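Wooden Chopsticks at Home: Your Questions, Answered

11th November
By Ghazal Jafarzadeh

Ever since I wrote about setting the table for a crowd, my inbox has been full of chopstick questions, and I could not be happier. I love these things! I cook with them, eat with them, beat eggs with them, and fish the last pickle out of the jar with them. So I've pulled together the questions I get most, with the answers that work in my kitchen.

How should I wash wooden chopsticks?

By hand, with warm water, a drop of dish soap and a soft sponge. Hold a few together and roll them between your palms under the faucet. Please don't leave them soaking in the sink while you watch a show (I have done this, they came out fuzzy). Rinse well and shake them off.

Can they go in the dishwasher?

Some lacquered pairs say yes on the package. Plain wood, I'd keep out. The heat dries them and after a while they start to bow.

Tips up or tips down in the basket?

Oh, the great debate. I'm a tips-up person. The end that goes in your mouth gets the air, and the thick end takes whatever drips down. My friend Su-bin Shim is tips down all the way, on the grounds that she doesn't want to grab the eating end when she's setting the table. Fair point! If you go her way, wash the bottom of the basket more often.

What kind of basket do you like?

Anything with lots of holes. I'm fond of the tall, boxy plastic ones with little openings all over the front, as air gets in from the side and the sticks don't huddle together damp. A solid cup is pretty, but water sits in the bottom and you'll smell it eventually. Plastic is also easy to scrub with an old toothbrush. Pink, green, whatever makes you smile when you walk past.

One more thing on baskets -- don't stuff them. If you have to push to get the last pair in, you need a second basket or fewer chopsticks. 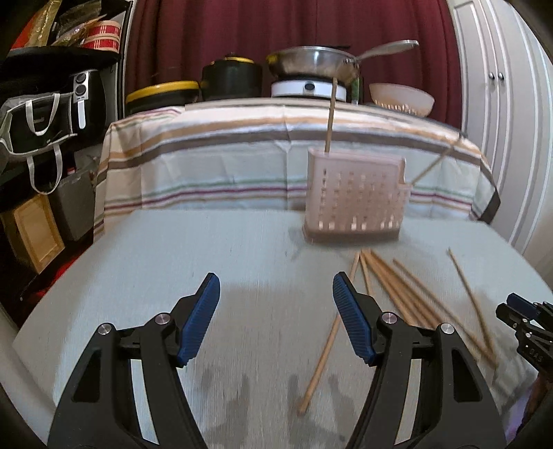
The other half of the job is sorting, and I do mine on the table where there's room to spread out. Tip everything out, line up the thick ends, and match pairs by length first and color second. Anything without a partner goes to one side. Then the good pairs go back in a few at a time. It's oddly soothing, and kids are great at it. My nephew got through 40 pairs at our last family dinner and asked for more.

What do I do with the odd ones?

Keep a few! A single chopstick is the best tool in the house for poking holes in potting soil, stirring paint samples, testing whether a cake is done, or getting crumbs out of the toaster (unplugged, please). Seedlings love them as stakes too.

When is it time to throw a pair out?

Run your thumb along the tip. If it feels rough, or you see a dark line or a crack, out it goes. Same if it smells musty after it's fully dry. You can sand a tiny splinter with fine paper and rub in a little food-safe oil, and I've saved plenty that way.

How many pairs does a household need?

There are four of us and I keep eight pairs in daily rotation. The party ones live in a drawer, wrapped in a dish towel. I know one reader with 66 pairs and I am not going to tell her to stop.

Do you store them in the basket or in a drawer?

Both. The basket is for drying and for the everyday set. They have to be totally dry before they go into a drawer, so give them overnight. A shallow tray beats a deep one, as you can see what's paired without digging.

Comments

Hana: Tips up forever! Also, thank you for the toaster idea, mine was a disaster.

Nouri: Does the oil trick work on bamboo? Mine get splintery so fast.

Ghazal Jafarzadeh: @Nouri yes, very thin coat, wipe it all off after ten minutes or they go sticky.

Su-bin Shim: Still tips down. Still right.

Recent posts

Bamboo Steamers: Getting the Fish Smell Out
Setting the Table for a Crowd
Which Dish Towels Are Worth Keeping
A November Soup Night for Eight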